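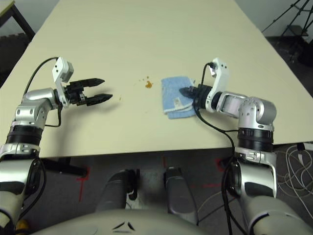

The towel test proves less than the vendors think

Every gripper pitch I have sat through since May ends the same way. There's a table, a stain, a folded cloth, and two arms that are going to clean up. We ran the same job at Stuvstead with the Proradero fingers, two-finger parallel, one on each arm, and I came away less impressed than the people who sold them to us.

Look at what the job asks. A gripper closes on terry cloth, which is about the most forgiving thing you can hand it. It squashes, it has loops for the ridges to catch on, and if the fingers come down a bit off they still land on towel. Then the arm drags it over a spot the size of a coin. A clothespin on a stick could do well at this.

The score sheet bothers me more. We logged 533 wipes with the Proradero set and 2000 with the older Lui fingers, and the two came out close enough that I wouldn't pay to switch. Yet the sheet has one box for "stain removed" and nothing for how hard the fingers pressed, whether the cloth bunched up, or whether the grip slid halfway through. Those are the things I'd want to know before buying. A gripper that jams the cloth into the tabletop and one that holds it properly get the same check mark.

Then there's the second arm. On a wipe like this the left one can sit there open and the score doesn't change. If we're paying for a pair, give the pair something to do: unfold the towel, turn it to a clean side, hold down a corner. I asked for that and was told it was planned for a later round.

Cables are my other complaint. They hang off the wrist in loops, and every loop is something to snag once the arm has to reach across itself. The Hirkport brochure lists 3392 cycles without a fault, and I believe the number. I'd like to see where the cables were when they got it.

I'm not against buying new fingers. The Proradero ones open wide and they're easy to swap. But I want a trial with a wet cloth, a thin cloth and a cloth dropped in a heap, and I want the slips written down. Until then the Lui set stays on the shelf where I can reach it.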